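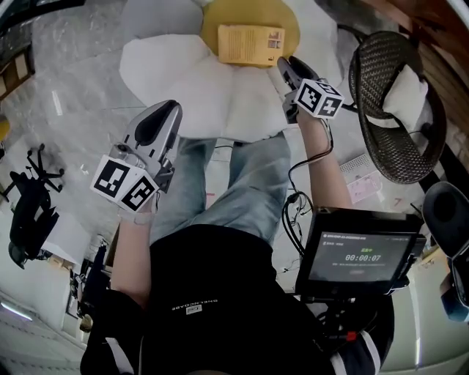

Storage fees on small silver holdings

21 May 2023
by admin

Most writing on physical silver deals with the price. I have been keeping records of the other side of it, the cost of holding the stuff, and I have now moved my vaulted silver from one account to another, so the figures are fresh. They apply to small holdings only. Anyone with a serious amount of metal will be on a different tariff and can stop reading.

The holding is £2,243 worth of silver, valued at the dealer's buying price on the day of the transfer. I use the buying price throughout. The selling price tells me what it would cost to replace the metal, and I have no plans to replace it.

The old account was with Pistton. They sell 100 g bars and offer to keep them for you in a bonded warehouse, which means no VAT is charged until the bars are taken out. For silver that matters a good deal. Gold bars of investment grade are exempt from VAT here and silver bars are not, so anyone who takes delivery of silver starts well behind and stays there until the price makes up the difference.

Pistton's storage charge is a percentage of value with a minimum of £3 a month. On a holding of my size the percentage never comes into play. The minimum does, every month, and it adds up to £36 a year, or 1.6 per cent of the value. The headline rate on the website is well under half of that. Both numbers are published and neither is hidden, but the minimum is in the tariff document and the percentage is on the front page.

The fee is collected in cash. If there is no cash in the account they sell metal to cover it, at their buying price, and this is where I had been careless. I had let the cash balance run down over the winter, and in December a sliver of a bar was sold. Since one cannot own part of a bar in an allocated account, the remainder of that bar was moved into what the statement calls the pooled balance. Pooled metal is charged the same but is not listed by serial number. I had set up the account because I wanted serial numbers.

The new account is with Vesmont. They have no monthly minimum. The rate is higher and is applied daily to the closing value, and the fee is taken once a quarter. For my holding it works out cheaper than Pistton by a fair margin. The point at which the two are equal can be found by dividing Pistton's yearly minimum by Vesmont's rate, and below that value Vesmont wins. Above it the answer depends on the silver price, because Vesmont's fee rises with the price straight away and Pistton's stays flat until the percentage overtakes the minimum.

Moving was slower than I expected. There are two ways to do it. One is to sell at the first place and buy at the second, which costs the spread twice and may be a disposal for tax. The other is a transfer in bond, where the bars travel from one warehouse to another and ownership does not change. I chose the second. Pistton charge a handling fee per consignment and Vesmont charge an inspection fee on arrival. The two fees together came to less than the spread on a sale, though not by much, and on a smaller holding I would have sold and rebought.

Vesmont will not accept every make of bar. Their list is shorter than Pistton's, and it is worth asking for the current version before paying anybody to move anything. Most of mine are Nirnero cast bars and went through without a query. The pooled remainder could not be transferred at all, as there was no bar to put on the van. I sold it and took the cash.

A few notes on paperwork, which may save someone a letter:

The outgoing warehouse needs the serial numbers on the release form, and they must match the bar list exactly, leading zeros included. My first form was sent back for this.

Ask who insures the metal in transit. In my case it was Pistton up to the door of the second warehouse and Vesmont from the door onwards. I have that in writing — it took 2 requests.

Download every old statement before the account is closed. The log-in stops working on the day of closure, and the purchase dates and prices are needed for working out any gain later. I keep mine as plain files with the date at the front of the file name, plus a printed set.

I have been asked before why I do not simply keep the bars at home. VAT is the main answer. Household insurance is the other; my policy has a limit for precious metals that is lower than I had assumed, and raising it cost more than either vault. For gold coins the sums come out differently and I do keep those elsewhere.

The next fee is due at the end of the quarter. I will add the figure to the table on the costs page once it has been taken.

3 comments

tinbox
Useful, thanks. Did Vesmont weigh the bars on arrival or just check the numbers? My lot went in last year and the inspection report only had serials on it.

admin
Both, according to the report. There is a weight column, to one decimal place. It might be worth asking them for the long version.

Chu
I had the same business with the pooled balance. You can stop it by setting up a standing order for the fee, but the form for that is under "Payments" and not under "Storage", so I didn't find it until the second time it happened.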